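Mar 17, 2019

Wet all day, so I got on with the sorting I've put off since September. Did the pale things from the Drustedance box first. The cream one is still a bit speckled and I left it as it was.

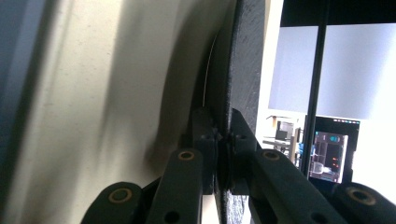 Afternoon

Moved on to the table. I want the speaker to have a fixed place, and the beige tray seemed the obvious one. Got the tray for 4 pounds in Rirkcombe and it has done nothing until now.

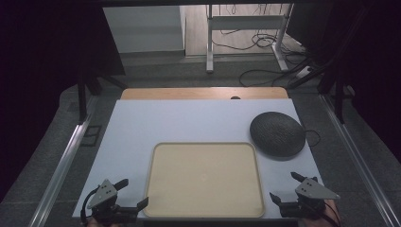

Lunch was late, soup and the end of the loaf. Rang Zarstead about the parcel and held for 11 minutes, then gave up. Will try again tomorrow.

The dark round thing suits the tray, with a bit of a margin at the sides.

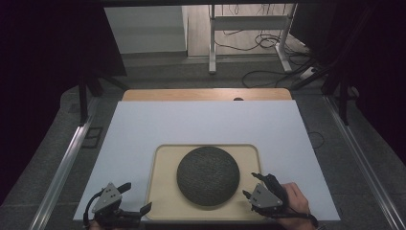

Still need a shorter cable. Stopped at 6 and put the oven on. Bins tonight.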